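Green Dough Returns to the Trornholm Craft Table

The children's craft table at Trornholm will have homemade modeling dough again from November. Séverine Marty has taken over the mixing from Preben Kvaran, who made it for the past two winters, and she has changed the recipe slightly. The old dough dried out within days once the tubs had been opened. The new one has more oil and a little less salt.

Marty plans to make four colors through the winter, starting with green. Each batch will be divided into 125-gram portions, one per child, and stored in lidded tubs on the low shelf by the sink. Parents who want to take a portion home may do so for a small donation in the jar.

The first project on the list is a wrapped ball. Children flatten one piece, roll another into a core, then fold the flat piece around it and press the edges together near the top. Younger children can stop there. Older ones can add more layers and open them out into a cabbage or a rose.

A deep forest green ball with a flap folded over one side and a few small creases near the top, where the edges come together. Pale specks show on the surface, and the outside is lumpy.

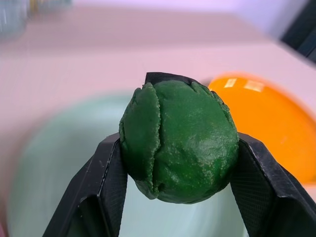

Looking After the Dough

Please put the lid back on the tub as soon as a portion comes out. If the dough cracks while it is being folded, knead in a few drops of water and let it rest for ten minutes. If it sticks to the hands, dust the table with flour – the dough itself needs very little.

Keep the colors apart where possible. Mixed pieces go in the brown bucket under the table and will be used for printing blocks after the new year.

The dough contains wheat flour. Families who need a wheat-free version should tell İlker Aksoy at the front desk the day before, and a separate tub will be set out on the window table.

Finished pieces can be left on the drying rack in Room 2. Write the child's name on the paper underneath, as names scratched into the dough are hard to read later.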